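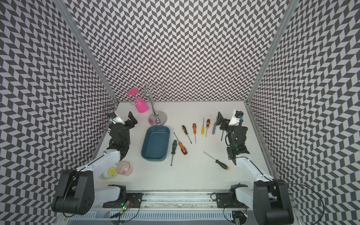 Nundatdale Household Words
README for the word list and its companion files

Welcome, and thank you for downloading this! Nundatdale Household Words is a collection of 1000 entries recording what people call the ordinary things in their kitchens, sheds, porches and junk drawers. It covers three places, Nundatdale, Betow and Cornbridge, which sit along the same river and have been politely disagreeing over the right word for a dish towel for as long as I've been alive. I grew up in Betow, so I've tried hard to be fair to the other two.

What's in the download

entries.csv - the word list itself, one row per word per place
notes.txt - longer comments from the people who answered, lightly tidied
changes.txt - what I fixed and when, going back to the first release

All three files are plain text in UTF-8. If the accented letters look odd when you open entries.csv in a spreadsheet, choose UTF-8 in the import window and they should settle down.

Columns in entries.csv

entry_id: a number that never changes, even if the entry is moved or corrected
word: the word as the speaker gave it
sounds_like: a rough spelling of how it was said (I'm not a trained phonetician, so please be kind)
thing: the plain, everyday name I use to group entries together
place: Nundatdale, Betow or Cornbridge
age_band: under 30, 30 to 59, or 60 and over
still_said: yes, no, or only by grandparents

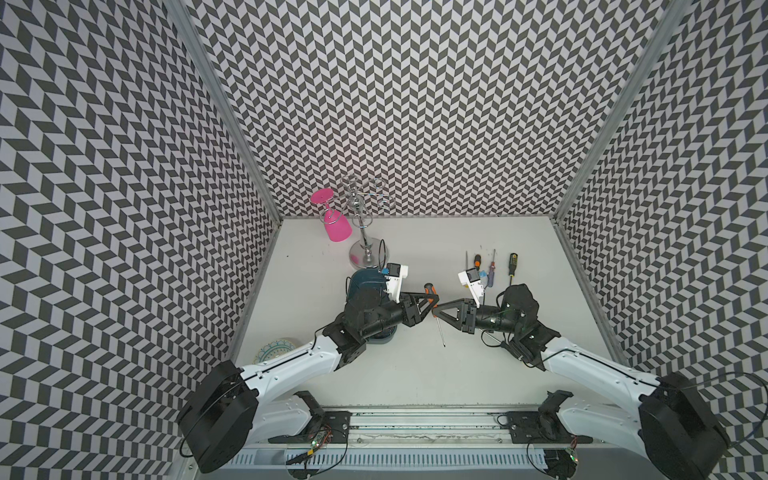
Choosing the plain name for the "thing" column was by far the slowest part of the work, and I changed my mind a good many times. A word list likes its objects simple, and houses are full of objects that aren't. Glassware gave me a real headache. A pink plastic wine glass hanging upside down on a chrome rack is, to most people in Cornbridge, still a glass, and they'll say so without blinking, while my Betow speakers wanted "cup" for anything plastic, stem or no stem. The rack was worse! I was given "tree," "hanger" and "dripper" for that sort of stand, and all of them are in the list. In the end I grouped drinking things by shape and left the material out of it, so if you're looking for plastic ware you'll need to search notes.txt as well.

How the words were gathered

Most of the entries came from kitchen-table conversations. I'd bring a bag of small household things, set them out a few at a time, and ask "what do you call this when you're at home?" That last part matters more than you'd think, as people have a Sunday-best word they give to strangers and a different one they holler down the basement stairs. Where I was given both, both are in the file, and the home word has the lower entry_id.

A smaller share came from the paper cards that sat by the register at Geerts, the hardware store in Cornbridge, through one long August. Customers filled them in while they waited for keys to be cut. Those cards are wonderful for the workshop and garden words but they're thin on kitchens,
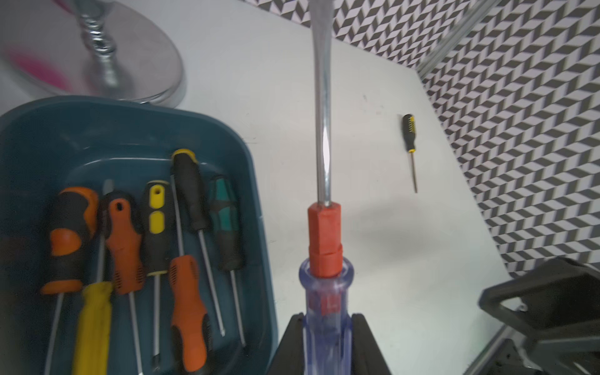 and the handwriting beat me more than once. Anything I couldn't read with confidence was left out. If a card had no age band marked, the age_band cell is blank, and you shouldn't read anything into that.

Things to be careful about

The list leans toward older speakers. People who are home in the middle of the afternoon with time for coffee and a long chat tend to be retired, and I was very happy to be fed cake by them, but younger households are underrepresented and the still_said column suffers for it. Nundatdale is also the smallest of the places and has the fewest entries. Please don't compare raw totals between towns and decide that one of them has a richer vocabulary - I've already had that argument at a family dinner.

The spellings are mine unless notes.txt says otherwise. Several of these words had probably never been written down before, so there was no right answer to look up.
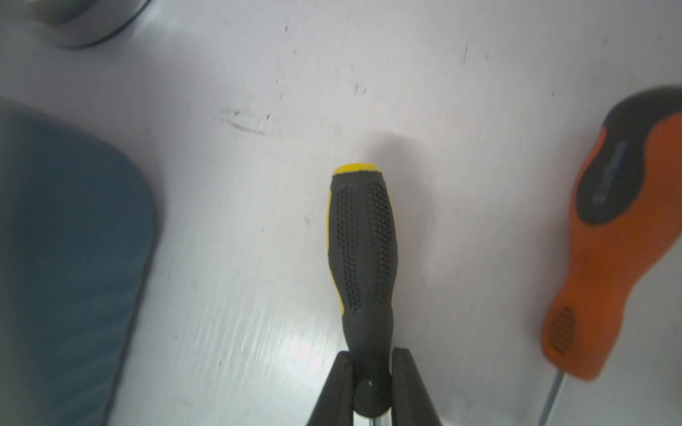 Privacy

There are no names, addresses or recordings in any of the files. I took out a few lovely stories because they would have pointed straight to one particular porch. Everyone I sat down with was told the words would be shared.

Using and sharing

You're free to use the list for teaching, research, crosswords, quilts or settling bets. Please credit it as Nundatdale Household Words and mention the version number from the top of changes.txt.

Corrections are very welcome. Send the entry_id, the place, and how you'd say it yourself. I'm especially short on words for lids, and for whatever your family calls the drawer where the string and the dead batteries go.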